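Drelex hand-held gripper: six weeks in a laundry and housekeeping service
October 22, 2020

We run a small housekeeping and laundry service for private homes and a couple of guest houses. In September we took a set of Drelex hand-held grippers on hire through Sombatkul, who want recordings of ordinary housework so that folding and tidying machines can be taught from them. Our staff do their normal rounds with the gripper in hand and are paid extra for it. This review covers the tool itself and what it has done to the working day.

The gripper is simple to pick up. Two fingers close together when you squeeze, and it will take hold of a T-shirt, a sock or the corner of a quilt without much trouble. Thin cotton is the weak point. If the edge is lying flat on the bed you have to ruck it up first, and that is slow. Buttons and hooks are beyond it and we stopped trying in the first week.

Wanpen Thaweesak had the most hours on it. Her view is that it is fine for half an hour and tiring after that, mainly in the thumb and wrist. We now stop after 33 minutes, an odd number that comes from the length of the recording block, and whoever has been using it goes back to working by hand for the next room. 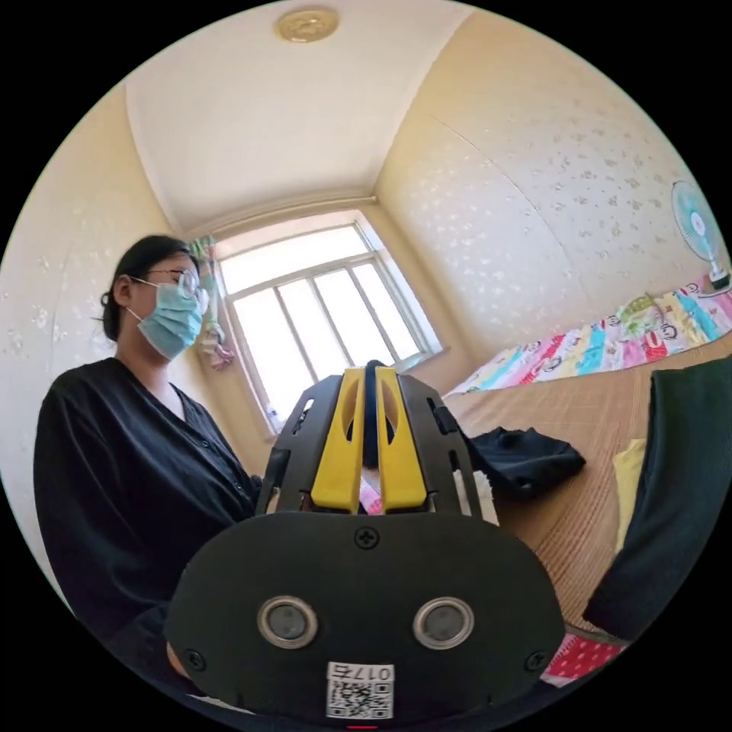 Bedroom round, cloths and other fabric items lying on the bed. The yellow fingers are the part that does the gripping.

Speed is where you will notice it. A bedroom that one person can clear quickly by hand takes about twice as long. We had not allowed for this on the rota, and Lamai Ratanaporn ended up finishing late three times before I moved some of the guest house work to another day. Anyone hiring these should sort out the hours before the box arrives.

The extra pay is 60 baht for each finished block. Most of the staff think that is fair. Somkiat Tanasarn does not. He asked what happens to his job when the machines have learned it, and Sombatkul's answer was that they are years off and will need people to look after them. I passed that on as it was given to me. He has gone back to ironing and his rate has stayed the same.

Cleaning is a wipe with a damp cloth. Lint collects between the fingers and needs picking out. One of ours came with a loose screw, and a replacement arrived in four days.

Hire is 430 baht a week per gripper, with a deposit of 500, and Sombatkul takes the hire off what it owes us for the recordings. We have kept two on until the end of November and sent the third back.

Grip: good on thick cloth, poor on thin
Comfort: fair
Support: good
Would hire again: yes, for fewer hours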